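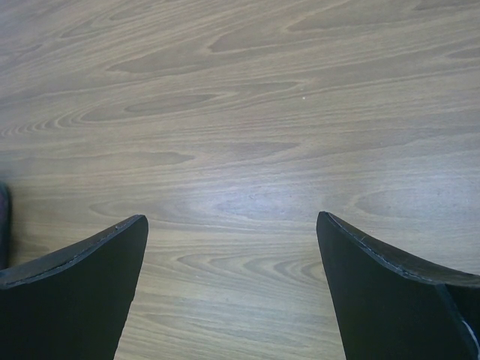 Waklow finger pair, open, seen from the wrist camera.

Waklow Replacement Finger Pair, Rev C
Sold as a pair. Black. Part no. 1187.

If you own a Rev B set, please stop using it and read on. Rev B fingers could let go when power was cut, with no warning and a fairly loud noise. Our bench in Pirkville lost a jar of machine screws this way, and then, because Pavithra Iyengar wanted to be sure, a second jar. We are still finding screws.

The fault was a return spring that got tired after nearly 2000 cycles. Rev C has a stiffer spring and stays shut until you release it by hand. Keep your own hand out of the gap while you do. It grips fingers very well, as Ajith Kotian can confirm.

Fits: Samico wrist mounts, all years
Does not fit: Ramasamy mounts, however hard you push
In the box: two fingers, four screws, hex key, recall card

Rev B owners get Rev C free. Mail the card with your old pair by the end of August. Please don't test them one last time first.

Notice posted 20 May 2022. Questions go to Subbarao Marar, extension 54.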